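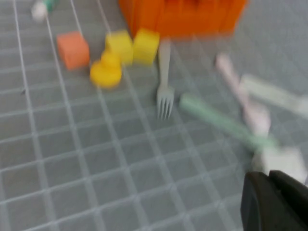
Home | Guides | Payroll | Tax returns | Contact

Filed under: Sales tax and quarterly returns

4. Setting up your quarterly tax return in Dirnov Ledger

Dirnov Ledger can prepare your return from the invoices and receipts already on the system. You need to do this set-up once for each business. Allow 16 minutes if you have your registration letter to hand.

Before you start

You must be signed in as the account owner. Staff with bookkeeper access can view the tax screens but can't save changes to them. Make sure all invoices for the current quarter have been posted, as drafts are left out of the return.

4.1 Enter your registration details

1. Open Settings and choose Tax.
2. Type your registration number without spaces.
3. Enter the trading name exactly as it appears on your letter. "Lý and Undley Ltd" and "Ly & Undley" are treated as different names.
4. Choose the month your first quarter ends, for example May.
5. Press Save.

Note: if you see error 813, the number and the name don't match. Check both against the letter and save again.

4.2 Choose an accounting method

1. On the Tax screen, select Method.
2. Choose Invoice date or Payment date.
3. Tick the box to confirm, then press Save.

Caution: you can change the method only between quarters. Changing it moves some sales from one return to another - speak to your accountant first.

4.3 Set up approval

Returns can go to a second person before they are sent.

1. Select Approvals, then Add approver.
2. Enter the person's name and email address. In the screens supplied with the practice company, Prornthorpe, Hằng Hứa prepares the return and Khoa Trương approves it.
3. Ask the approver to open the link in the email. It stops working after 38 hours.

Up to 2 approvers can be added. If both are active, either can approve.

4.4 Run a test return

1. Go to Returns and press Preview.
2. Compare the sales total with your own sales report.
3. Open any line marked Check. These are usually receipts with no tax code.
4. Close the preview when you have finished.

A preview is never sent to the tax office and can be run as often as you like. Figures are refreshed each night at 11 pm, so receipts added during the day may not show until the next morning.

To send a return, go to section 5.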